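Atilon Teaches Robot Arms to Use a Tool by Practicing on a Moving Target of Mistakes

New training method, tested in simulation, lets an arm recover when its grip on a tool is a little off

Atilon is happy to share the first results from Ostent, a research project that has kept our small robotics group busy (and, we will admit, up rather late) since January. The project takes on a plain problem that anyone who has stirred a pot with a bent spoon will understand: how should a robot arm handle a tool when it is not holding that tool quite the way it expected to?

In the Ostent benchmark, a simulated arm holds a slim rod in its gripper and has to use the rod to move a small ball across a shallow, low-walled tray to a blue target. The ball is light, the tray is raised off the table, and a touch in the wrong place sends the ball away from where it ought to go. It sounds like a parlor game, and we have all become a bit too fond of it, but it asks a great deal of a control system.

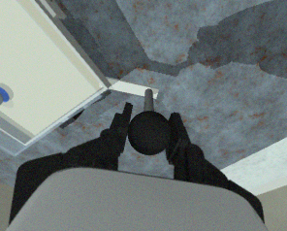
How the method works

Most training runs start the arm with a perfect grip and a perfectly placed ball. Ostent begins with a set of 22 recorded demonstrations and then bends each of them out of shape on purpose — tilting the rod, shifting the tray, starting the arm too low or too far to one side. The learning system has to find its way back to the task from each of these poor beginnings, and only the recoveries that end well are kept. By the close of training it had gathered 2073 of them, which we think is a generous return on such a modest stack of demonstrations.

The rendering side of the work was done with Eltell, our in-house scene builder, which lets us change the light, the shadows and the camera views from one run to the next.
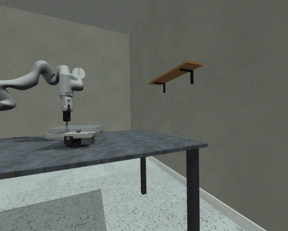
We then gave the trained system 1000 fresh trials with starting positions it had never met. It finished 251 more of them than the same system trained on the demonstrations alone. The gain was largest when the rod was tilted in the grip, and smallest when the ball began close to a wall of the tray, where there is little room to get the rod in behind it. We would dearly like to do better on those, and the next round of work is aimed squarely at them.
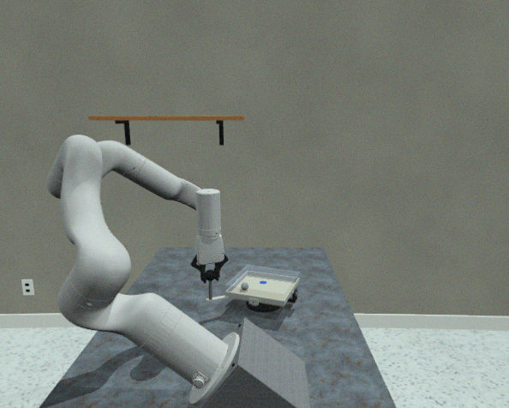
Signe Sjöberg said that the wall cases had taught her the most, and that she would gladly trade a few points of overall success for a system that knows when to back off, go around and try again from the other side.

The next release, named Shukla, will add trays of different depths and a second rod with a hooked end. The Ostent scenes, the demonstrations and the training code will be shared with research groups on request, and we warmly welcome notes from anyone who gives them a try.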